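Bondmont Building, Level 2 — Electrical and Fire Walkthrough
Checked by: Yasaman Amini
Accompanied by: Maricel Dela Peña
Period: May

1. Exit routes clear
PASS, barely. The corridor by 15 was clear at 9:40. I was told it is always like that. The scuff marks on the wall at cart height say otherwise.

2. Extinguishers, tags and pressure
PARTIAL. Unit 19 has a current tag and a needle in the green. Unit 514 has a tag with initials and no month. I don't accept initials.

3. Emergency lighting
FAIL. Two fittings on the stairs went dim inside a minute. Kaushik says the batteries are new. Please send the invoice.

4. Extension cords and power strips
FAIL. One strip plugged into another behind the copier. Same finding as last time, same copier.

5. Panel labeling
PARTIAL. Breakers labeled "misc" and "misc 2." Masell to trace both and relabel.

6. Fire doors
PASS. All closed and latched on their own. Tried each one twice.

7. Smoke detectors
NOT ACCEPTED. The Zetine report says every head was tested in one morning. Maybe — but there are no times on the sheet, and I'd like to see some.

8. Cables at desks and tables
PASS with comment. Nothing across a walkway. Keep slack off the floor.

Repair quote for item 3: $199, parts only. Labor not stated. Ask before signing.

Recheck: items 2, 3, 4, 5 and 7.
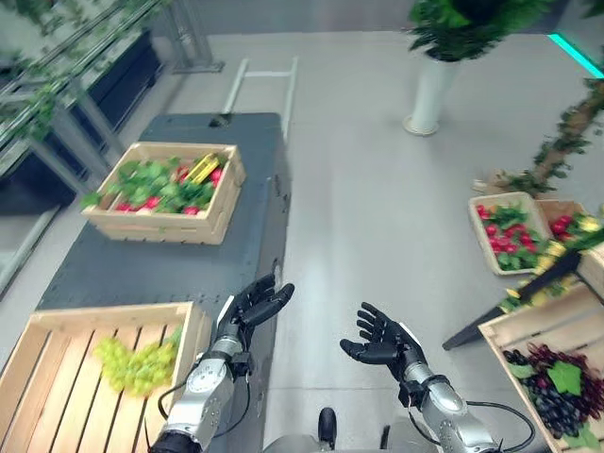
Item 8: cables on both arms, dark table ahead.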